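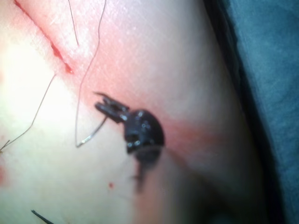

5/2/19
Posted by Hurnau Suture Club

Closing a straight cut on a practice pad – simple interrupted stitches, the way we run it on club nights. Quick version. The long handout from March is still in the binder if you want the diagrams.

Practice material only, please. Nothing here is for use on people or pets.

What you need

Practice pad. We use the Tanoli one, the slightly shiny kind. Any with a bit of stretch is fine.
Curved needle with thread already attached. Dark thread, so you can find it.
Needle driver, forceps, scissors.
A cloth drape. Dark blue or gray is easiest on the eyes.
Red marker.
Sharps tub, lid open, on your driver-hand side.

Set up

Pad flat, drape tucked along one side so it can't slide. Don't let a fold creep over the spot where you're working, loose thread finds its way under there every time. Light from the front left if you're right handed, otherwise your own hand shades the cut.

Mark a straight line with the red marker. Cut along it in one pass, medium depth. If the cut wanders, start a new one further over. Wobbly edges never line up and you'll blame the stitches.

Cut your thread to 12 inches before you start. Longer just tangles. Shorter and you run out in the middle of a knot.

Loading the needle

Grab it a bit past halfway back from the point. Not at the very end where the thread joins, that part bends. Needle square across the jaws. Close the driver to the first click, give the needle a small nudge with the forceps. If it swivels, let go and reload.

Never with your fingers. Forceps or driver, always one or the other.

Also look where the tail is. A tail lying in a lazy S off to the side is OK. A tail lying across the cut is not – you will go right through it, and then it's scissors and start over.

First stitch

Start in the middle of the cut. Then halve each side. Keeps the two edges even, and you don't end up with a pucker at the far end.

1. Lift the far edge with the forceps. Lightly. Teeth marks in the pad mean you're squeezing.
2. Point goes in straight down, same distance from the edge you plan to come out on the other side.
3. Turn your wrist. Follow the curve of the needle, don't shove. Shoving makes a big hole and bends the needle.
4. Come up inside the cut. Let go, regrab, pull the needle through along its curve.
5. Near edge now. In from inside the cut, same depth, out through the surface.
6. Draw the thread through slow untill you have a short tail on the far side. Two inches is plenty.

Some people do both edges in one bite. Fine on a narrow cut. Beginners, do two bites.

The knot

Driver over the middle of the cut. Wrap the long end around it twice, reach for the short tail, pull through, lay it flat. Hands cross over.
Then one wrap the other way. Flat again.
Then one more, opposite direction.

Snug, not tight. Edges should touch and lift up just slightly. If the surface dimples or goes into a valley, too tight, take it out.

Slide the knot over to one side so it isn't sitting on the cut. Trim both ends short but leave enough to grab for removal.

Repeat until the cut stays closed when you bend the pad a little.

Stuff that goes wrong

Edges at different heights: your bites weren't the same depth. Go in closer to the deep side next time.

Knot slips: you wrapped the same direction twice. Happens to everybody in week one.

Thread fuzzy or kinked: jaws clamped on it. Only ever clamp the end you're about to cut off. The Ellum thread is worse for this than the old stuff.

Can't find the point: stop moving. Look along the tail from the far end back to the needle. Don't pat around under the drape with your hand.

Needle keeps rolling: the jaws are worn. Pull that driver and put it in the Bravau box for the swap.

Taking it all out

Lift the knot, snip one side right down at the surface, pull toward the cut. Pulling away opens the edges back up. You can reuse the same cut two or three times before the holes tear into each other.

Needles in the tub, count what you took against what went in. Wipe the pad, dust it with cornstarch if its gone sticky, store flat.

Pads are item 286 on the order sheet, thread is 913. Put your initials next to anything you finish off.

Running stitch page is next, when I get time to type it up.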